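Suchbegriff eingeben Suchen Erweiterte Suche

Pressemitteilung

Vergessene Liedtexte von Dezső Erdős erscheinen erstmals gesammelt

Dretville, im November. Der Musikverlag Rizzi veröffentlicht in diesem Monat die gesammelten Liedtexte von Dezső Erdős. Der Band »Fuvutmont« umfasst 29 Texte, die der Autor über mehrere Jahrzehnte für Tanzorchester, Rundfunkensembles und Kleinkunstbühnen verfasst hat. Ein großer Teil war bislang nur auf vergriffenen Schallplatten zugänglich, zehn Texte werden erstmals überhaupt gedruckt.

Erdős gehörte zu den Textdichtern, deren Zeilen dem Publikum vertraut waren, während der Name meist nur klein auf dem Etikett stand. Seine Arbeiten für das Tanzorchester Fastetti zählten lange zum festen Repertoire der Kurhäuser und Ballsäle. Mit dem Ende vieler Hauskapellen gerieten auch die Lieder aus dem Programm.

Herausgegeben wird die Sammlung von Kristóf Kovács, der den Nachlass gesichtet und die verschiedenen Fassungen verglichen hat. »Erdős hat seine Refrains bis zur letzten Probe geändert«, erklärt Kovács. »Von manchen Liedern liegen drei Schlussstrophen vor, und auf der Aufnahme ist dann eine vierte zu hören.« Die Abweichungen sind im Anhang dokumentiert.

Zur Veröffentlichung findet im Kleinen Saal des Stadttheaters Dretville ein Liederabend statt. Zwei Sängerinnen und ein Pianist tragen eine Auswahl aus dem Band vor, Kovács führt in die Entstehung der Texte ein. Beginn ist um 19.30 Uhr, der Eintritt beträgt 10 Euro. Karten sind an der Theaterkasse erhältlich.
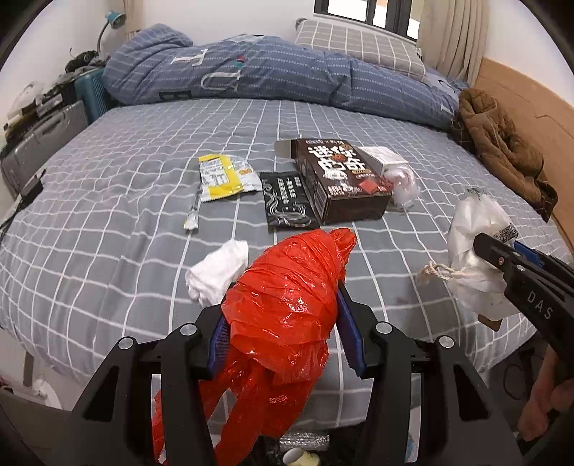 Lesezeit: 2 Minuten

Der Band erscheint gebunden, mit Registern der Titel und Liedanfänge. Eine Notenausgabe für Gesang und Klavier ist in Vorbereitung. Rezensionsexemplare können Medienvertreter schriftlich bei der Presseabteilung des Musikverlags Rizzi anfordern.

Kommentare (3)

Hannelore_W
Mein Vater hat bei Fastetti Klarinette gespielt. Ist »Abends am Wehr« auch dabei?

tonarm
Schönes Vorhaben. Eine CD mit den alten Aufnahmen wäre mir allerdings lieber als ein Buch.

B. Lindacher
Gilt der Eintrittspreis auch für Schüler? Auf der Seite des Theaters steht dazu nichts.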